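## 3.2 桌面的表面状况与整理前的基线记录

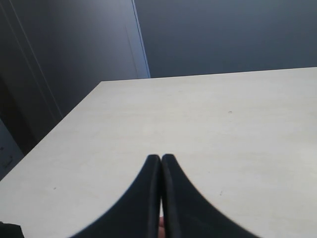
**图2** 浅色桌面近景,表面可见细微纹理及零星小点。

本节讨论工作桌面在整理活动中的地位,以及“可用台面”这一概念在本研究中的界定方式。既有的家务与办公整理研究多以物品为分析单位,关注物品的归类、丢弃与收纳,桌面本身往往只作为承载物品的背景出现。本研究认为,台面的色泽、纹理、边缘走向以及残留的细小痕迹,会影响使用者对“整洁”的判断,也会影响其决定何时开始清理、何时停止清理。因此,我们将桌面单独列为一个观察对象,并在记录物品之前先对其表面状况进行登记。

### 3.2.1 台面的界定

在Prullum研究点,参与者使用的桌子规格不一,台面颜色以浅色为主。访谈显示,参与者口中的“桌面”至少有两种含义。其一指整块台面,包括靠墙或远离座位的部分;其二仅指坐下后双手可以触及的区域。Doaa Badawi在整理访谈文本时注意到,同一位参与者在同一次谈话中常常交替使用这两种含义:谈到清洁时指前者,谈到工作时指后者。若不加以区分,“桌面已经收拾好了”一类陈述便难以比较。

为此,本研究以台面边缘为准,将全部平面纳入登记范围,另以使用者座位为参照划出近侧区与远侧区。近侧区用于书写、分拣和临时放置;远侧区多用于存放不急于处理的物品。两区之间不设物理标记,仅在登记表中以文字注明。Said Morsy曾建议用胶带在台面上标出分界,试用后未予采用。参与者普遍倾向于沿胶带摆放物品,原有的使用习惯因此受到干扰,所得记录与此前的访谈内容出现明显出入。

台面边缘在登记中同样具有实际意义。从低处、近处观察时,远端边缘与侧边并不呈现为规整的矩形,台面近宽远窄,如图2所示。仅凭此类近景估计台面面积容易产生偏差,故面积一律以现场量取为准,近景只用于查看表面状况。对于边缘磨损、翘起或有缺口的桌子,登记员须在备注栏内写明位置,但不对其成因作出推断。

### 3.2.2 表面纹理与细小痕迹

浅色台面具有一定的观察优势,深色碎屑与其底色反差较大,易于辨认。然而,台面自身的纹理可能削弱这一优势。图2中的台面呈浅米白色,带有细密的颗粒感和不甚明显的条纹,几处小点散布其上,其中一处颜色较深,其余则与底色接近,稍不留意便会忽略。这些小点究竟是可以拂去的碎屑,还是台面固有的斑点或已无法清除的旧痕,单凭外观不能确定。

鉴于此,本研究在登记表中采用“小点”“细痕”等中性用语,避免直接使用“污渍”“灰尘”等含有判断的词汇。登记分两步进行:第一步仅凭目视记录痕迹的大致位置与明暗;第二步在征得参与者同意后,以干布轻拭一次,再记录痕迹是否仍然存在。两步结果分栏填写,不得事后互相修改。凡未进行第二步的桌子,其痕迹性质一律记为“未定”。

预备研究阶段,登记员之间对“需要记录的痕迹”理解并不一致。Yolanda Ruiz-Ortega负责的一组记录较为详尽,凡可辨认的小点均予登记;另一组则只记录其认为影响使用的痕迹。两组数据合并后,同一类桌子在整洁程度上呈现出不合理的差异。经复核,差异主要来自登记尺度,与桌子本身关系不大。五月的培训中,我们重新说明了登记原则,并要求两组登记员对同一批桌子独立填表,对不一致的条目逐项讨论。培训之后,争议集中于纹理与细痕的区分,对明显小点的登记则趋于一致。

### 3.2.3 光线与观察角度

表面痕迹的可见程度与光线密切相关。浅色台面在强光直射下反光增强,细微条纹与浅色小点可能消失于高光之中;光线自侧面射入时,纹理则显得较为突出。Preltine研究点的房间朝向与Prullum不同,室内光线在一天之中变化较大,同一张桌子在上午与傍晚的登记结果未必相同。本研究没有对各房间的照明加以统一,而是要求登记员注明光线来源以及是否开灯。这一做法保留了参与者日常所处的环境,但也限制了跨研究点的直接比较。

观察角度的影响与之相似。使用者站立俯视时,往往先注意到物品的分布;坐下或俯身之后,台面上的细小颗粒才进入视野。多位参与者在访谈中提到,他们起身时认为桌面已经整洁,重新坐下后又会用手掌扫过台面。我们将这类动作称为“复拭”,并在活动记录中单独编码。复拭通常持续时间很短,参与者自己也很少视之为整理的一部分,若仅依赖自我报告,便极易遗漏。

登记员因此须分别在站立与就座两种高度下查看台面。两种高度所见如有不同,以就座时的记录为主,站立时的记录作为补充。选择以就座高度为主,是考虑到本研究关注的是使用者在工作状态下对台面的感受,而非访客进入房间时的总体印象。

### 3.2.4 基线记录的作用

基线记录的首要作用在于为后续的物品登记提供参照。物品移开之后露出的痕迹,若在基线中已有记载,则不计为整理过程中新产生的痕迹;若无记载,则须另行注明。其次,基线记录有助于解释参与者对清理工作量的估计。部分参与者在面对物品不多的桌子时仍表示“要收拾很久”,进一步询问后可知,他们所指的主要是擦拭,而非搬移物品。若分析仅以物品多少衡量整理负担,此类回答便会被误作异常值。

Houshang Ranjbar在编码复核中指出,参与者对浅色台面的要求似乎高于对深色台面的要求,浅色台面上的一个小点便足以引起重新擦拭。这一观察与访谈中关于“浅色桌子不耐脏”的说法相符。不过,本研究中深色台面的样本有限,且多集中于Gatchalian研究点,颜色与地点的影响难以分开,故此处仅将其作为有待检验的现象提出,不作推论。

另须说明,基线记录并不等同于对清洁水平的评定。登记表中没有设置总分,也没有将痕迹换算为等级。Teresa Tierney在方案讨论中主张保留简短的文字描述,理由是不同使用者对同一台面的容忍程度相差甚远,任何预设的等级都会把研究者的标准带入数据。经讨论,研究组采纳了这一意见。相应的代价是,文字描述的编码耗时较长,且要求编码员熟悉登记用语。

### 3.2.5 局限

本节所述方法存在若干局限。第一,近景只能反映台面的局部,桌腿、抽屉以及台面下方的状况均不在其范围之内,而这些部位同样可能影响使用者的整理行为。第二,干布轻拭可能改变台面原有状态,尽管每张桌子仅进行一次,仍不能完全排除其对后续活动的影响。第三,登记员在场可能促使参与者提前清理桌面。为减轻这一影响,我们未向参与者预告具体的登记时刻,但首次访问的日期须事先约定,提前清理的情形难以完全避免。

登记表及编码手册的修订稿于2020年12月13日定稿,后文各节所引条目编号均以该版本为准。物品的分类方式、移动路径的记录以及近侧区与远侧区之间的转移,将在第3.3节中说明。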